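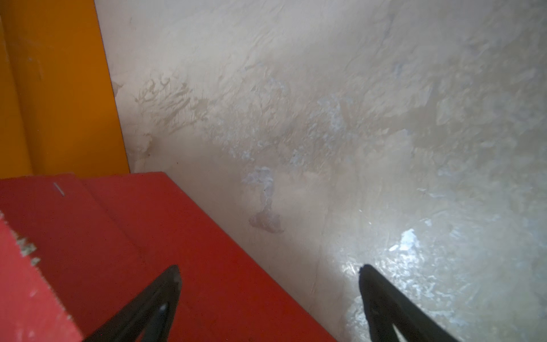 Quarter days are the four dates that once split the English year for rents, hiring and school terms. I love these things! My old landlord in Fukden still billed by them (every March, like clockwork), and I had to look up what Lady Day even was. The others are Midsummer, Michaelmas and Christmas, and farm leases hung on to them longest.

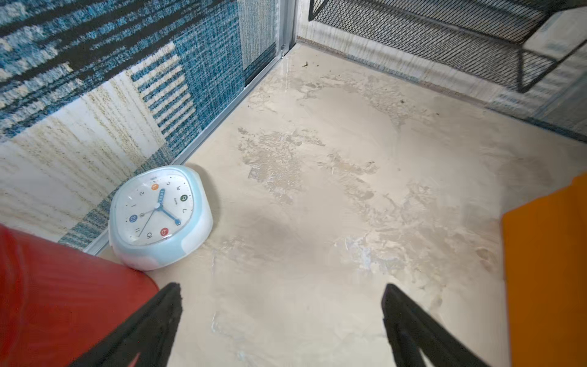
Tshepo Modise wrote in to say that Scotland kept its own set, Candlemas and Whitsun among them, and that I'd left out Lammas and Martinmas too. Fair enough, they're going in next.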